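About Plesasari

Plesasari is a small company that makes sorting sets and picture-word cards for children learning French. We started in a spare room above a print shop on Jasstead Road and moved to our present workroom seven years ago. Everything we sell is put together there and packed by hand.

Our customers are mostly elementary schools, after-school clubs and families. The sets are built around everyday vocabulary: animals, food, clothes, the weather. A child takes an item, says the word and puts it in the bin under the right card.
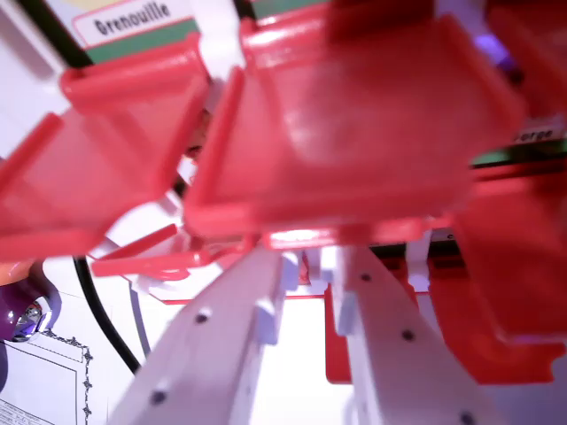

Red bins with the "Grenouille" card, from our workroom.

Grenouille means frog. We get asked why we begin with animals when many courses begin with greetings. Children like them, and the words are easy to act out. Teachers can use the cards without the bins, and many do for the first week or two.

The card wall stays up all year. When we change the wording or the size of the type, the new cards go up first and are left there for a month before we print a full run. The smallest run we print is 500 cards. Orders from schools are heaviest in August, so we try to have all changes settled by the end of June.

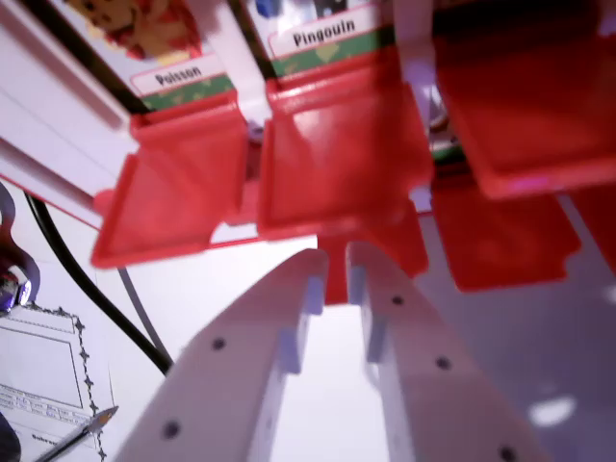

A full classroom set has 24 cards and comes with a teacher's sheet giving the article and the plural for each word. Poisson is on the sheet with a note about poison, a pair that trips up a lot of beginners. Replacement cards can be ordered one at a time. Please give the word as printed on the card.

We sell two product lines. Pesero is the classroom set. Mohmand is the smaller home set, with fewer cards and a storage bag. Cards from one can be used with the other.

Orders leave the workroom within 2 working days. Schools may pay by purchase order. Visits are by appointment, mornings only, and parking is behind the building. For a price list or a sample card, use the contact form on this site.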